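Bríd Keane teaches robots to open drawers. She does it in a headset and gloves, moving her own hands while a simulated two-handed robot on the screen copies them. Her team at Plollell records each attempt and uses it as training material.

"You are lending it your hands," she said when we spoke in October. "The odd part is that you get nothing back. You can't feel the drawer. You watch your fingers and wait for something to move."

The task she was working on has two halves. The left hand deals with the drawer of a small wooden cabinet while the right hand holds an object over the table.

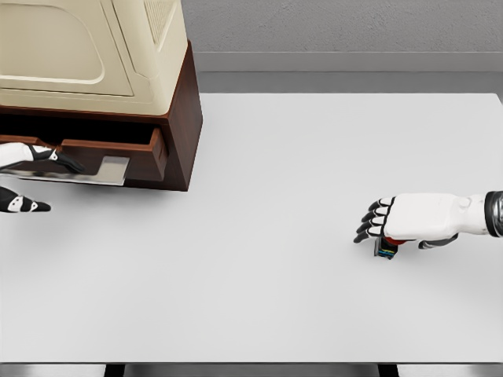

Keane said most new operators forget about one hand as soon as the other gets busy. They pull on the drawer and let the right arm drift, or they stare at the object and lose the handle. She asks them to practice for 3 days before any of their attempts are kept.

"I was bad at it myself," she said. "I rushed. I'd get the drawer open and feel pleased, and then I'd see that I had dropped the thing in my other hand."

A session runs to 14 attempts, and then the headset comes off. She used to allow more, but tired people make small, jerky corrections, and the robot learns those as well. Attempts with a clean mistake and a clean recovery are kept. Attempts where the operator dithers are thrown out – a rule that took her some time to accept.

"If I stop to think, the recording just shows a hand hanging there," she said. "The robot doesn't know I was thinking. It learns to hang there."

She also changes her grip on purpose. A drawer can be pulled from the handle or worked from the edge of its front, and she wants both in the set.

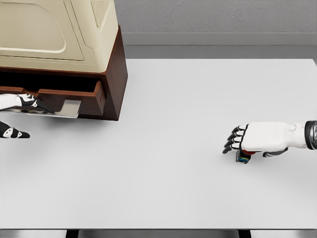 Noonan disagrees with her on that point, and told me that a beginner's set should stick to one way of doing the job until the robot can repeat it. Variety can come later, in Noonan's view, when there is something to compare it with.

Keane has heard the argument before and has not changed her plan. She expects to finish the drawer recordings this month and start on cupboard doors after that. "Doors swing," she said. "I'll have to learn where to put my elbow."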